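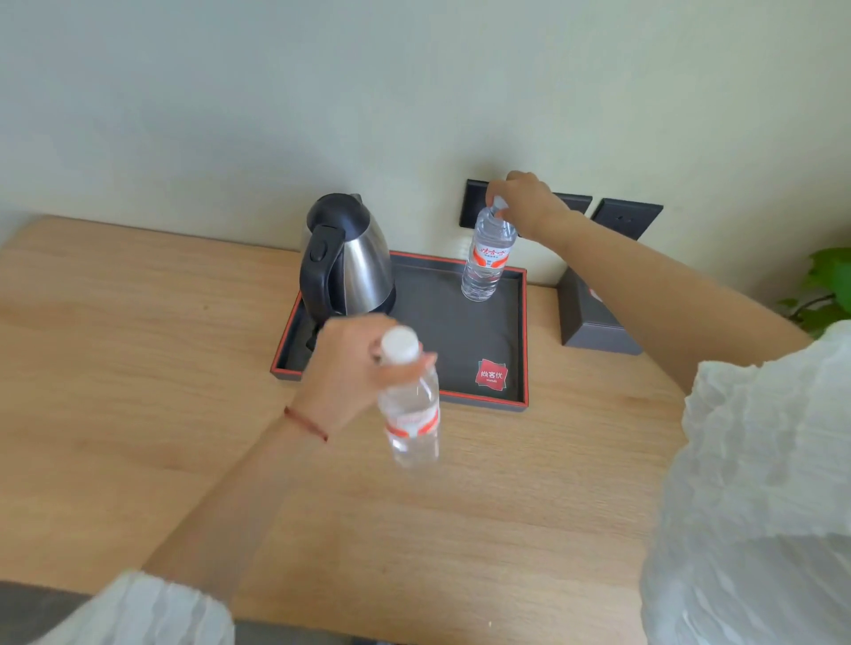
Hunum Headset Kit review — two weeks of tray resets

November 10, 2024

Quick one, written between batches. I promised people on the list I'd post this before the return window closes so the polish is low. Sorry.

What it is: Hunum sells a head-worn camera kit for recording people doing hand work, so you can train a robot on it. You get the headband, the camera, a belt battery, a calibration card, a case and a year of their desktop software. Upload goes through Iltatier, a separate service with a separate bill. More on that further down, and it's the part I'm grumpiest about.

What I use it for: hotel room resets. Small stuff only. Beds are somebody else's headache. My part is the drinks tray on the desk, so kettle, two waters, get them standing where they belong and leave the tray looking like a guest never touched it. Sounds like nothing. Try getting a two-armed robot to put two bottles down at the same time on a tray with a raised rim.

I came from the Cillivard chest rig, which I used for most of last year and which I still own, in a drawer, with a broken buckle. So this is partly a comparison.

Setup

23 minutes from opening the case to first usable clip. The Cillivard took me a whole morning, most of it drivers. Hunum's software installed clean on the first go, found the camera, told me the firmware was old, updated it, restarted itself once. Fine.

The calibration card is flimsy. Mine already has a bent corner. You hold it out in front, tilt it when the little bar says tilt, done. Put the card back in the case right away or you will lose it, it's the same gray as everything else in there.

Printed quick start is one sheet and the print is tiny. The PDF is better. Read the PDF.

Comfort

Good for the first hour. Then the front pad starts to press. I move the band up a notch and get another half hour or so, but then the view sits too high and I'm recording wall. Anyone with a smaller head is going to want extra padding. They sell a pad set and it should be in the box at this price.

Weight on the belt is no problem at all. The cable down the back is, a bit. It catches on chair backs. I run it under my shirt now.

Picture and view

This is where it earns its money. Head view beats chest view for tray work, easily. With the chest rig my own forearms blocked the tray half the time, and I'd get home with a folder full of elbows. With the Hunum I look at the bottle, the camera looks at the bottle. Forearms still cross in front of things, the kettle gets covered whenever I reach past on the left, but you mostly get both hands and the tray together and that's what I'm paying for.

Colors are honest enough. Dark tray on a pale desk, no trouble. Clear bottles — much better than I expected. The ribs in the plastic hold up and the labels stay readable when the hand slows down. When the hand is moving fast up close you get blur, plenty of it. I've learned to slow down on the approach. A faster shutter option would be nice, there isn't one, or I haven't found it.

Brushed steel on the kettle throws reflections and the auto exposure wobbles a little when I turn toward it. Lock exposure before you start. It's under Session, not under Camera, took me ages to find.

Sleeves. Wear whatever you like, the software says, and then the hand tracker has a fit about wide sleeves. In loose white ones it kept losing my wrist and guessing. Guesses were okay more often than I feared. Jewelry it doesn't care about, a thin bracelet made no difference in my sessions that I could see. 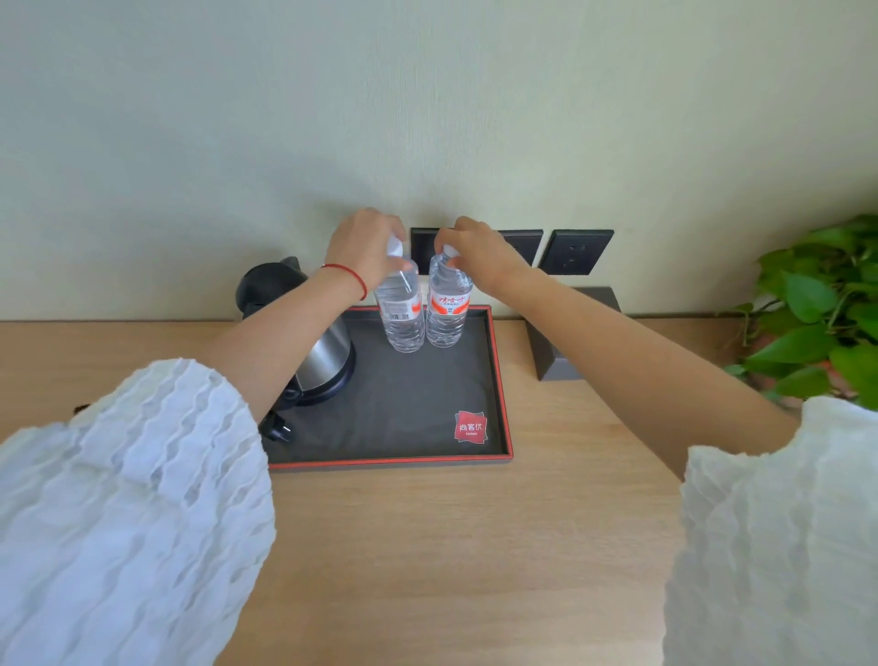
Two-handed work is where the hand tracker really gets tested, and I gave it a lot of that. Both hands on caps from above is the worst case. Fingers curl over, the thumb goes behind the neck of the bottle, and the software has to decide where the fingertips are with nothing to look at. It draws them anyway. Sometimes it draws them inside the cap.

There is a confidence value per finger, which is great, and it's off by default, which is not. Turn it on. Filter on it. My policy got noticeably less grabby once I stopped feeding it made-up thumbs.

Left and right labels were right nearly all the time. Swapped on me when I crossed wrists, so don't cross wrists.

Annotation

You can tag a clip by voice while you record. Say "place" or "lift" or whatever you set up, it drops a marker. I thought this was a gimmick and now I use it constantly. It hears me over a fan. It does not hear me over a vacuum.

Markers land slightly late, so I shift them all back in the software, there's a slider. The slider doesn't remember its setting between sessions. Please fix.

One annoyance with similar objects. Two bottles with the same label and the software wants to call them the same object. If one has its barcode turned toward you and the other has the front facing, it does better at keeping them apart. With both turned the same way it merged them over and over. I now rotate one on purpose in some takes. Then again I don't want a robot that thinks the left bottle always shows a barcode, so I mix it up. Extra work either way.

Same warning for the kettle, by the way. If the cord and plug are lying on the tray in some takes and tucked off it in others, tag them. I didn't, at first, and my early runs learned a tray that sort of had a plug on it. Redid those.

Numbers, for whoever asked

618 clips recorded. 578 came through Iltatier's quality check as accepted. The rest bounced, mostly for blur, a few for "hands not in view" where my hands were plainly in view. You can appeal a bounce. I appealed, got an auto reply, gave up.

Battery: box says up to 22 hours on standby, which, who cares about standby. In use it does a working morning and is asking for the charger by lunch. Buy the second battery. It swaps without ending the session, that part is really well done.

Iltatier

Ok. So you can't get the cleaned-up hand data out without sending the raw clips through them. Raw video is yours, it stays on your drive, no complaints. But the hand poses in the good format only come back after upload. And the upload is slow from a hotel. Hotel wifi is hotel wifi, I know, but there's no resume. Drop the connection and the file starts over. In November 2024. I ended up copying everything to a laptop and uploading from home at night.

Also a privacy thing to check before you record in a real room: the default project setting lets them keep clips for "service improvement". You can switch it off per project. Not per account. So every new project, switch it off again. I missed it once.

Pricing is per hour of footage. Trim first. Dead time at the start of a take costs the same as the useful bit. The trim tool in the Hunum software is fine, use that and don't pay for theirs.

Support

I bought through Dumitrescu, the reseller. They were quick. Sent a replacement headband clip without an argument when mine arrived cracked. Hunum's own support answered once with a link to the PDF and once not at all. If you have the choice, buy from Dumitrescu, same price when I looked.

Does the robot do it now

Bit much to hang on a camera kit but everyone asks. Single bottle onto the tray, yes, it's reliable enough that I've stopped hovering. Two at once, it gets there and then one hand lets go early and the bottle rocks. Near the back of the tray, close to the wall, it gets timid. I need more takes from that spot, and more with the tray sitting at an angle, I had been squaring it up every time out of habit. That's my data, I can't blame the kit.

Old chest rig clips mixed in with the new ones made things worse. Tried it twice. I've dropped them.

Versus the Cillivard

Cillivard is cheaper, tougher, and more comfortable over a long day. It also exports everything locally with no upload, and I miss that badly. If your work is at waist height with big movements, carrying boxes, folding towels, pushing a cart, I would still look at it.

For fingers on small things on a desk, Hunum. The view is better and the setup is so much quicker that I record on days I would have skipped.

Good
Fast setup
Head view, both hands on the work
Voice tags
Hot swap battery
Per-finger confidence (turn it on!!)

Bad
Front pad after an hour
Hand poses locked behind the upload
No resume on upload
Settings that forget themselves
Merges lookalike objects
Card made of nothing

Score: 4 out of 5 for the kit, 2 for Iltatier. Keeping it. I would of given the kit another half if the pad set came in the box.

Will update when I have the back-of-tray takes done. If anyone has found a shutter setting, comment please, the forum search is useless.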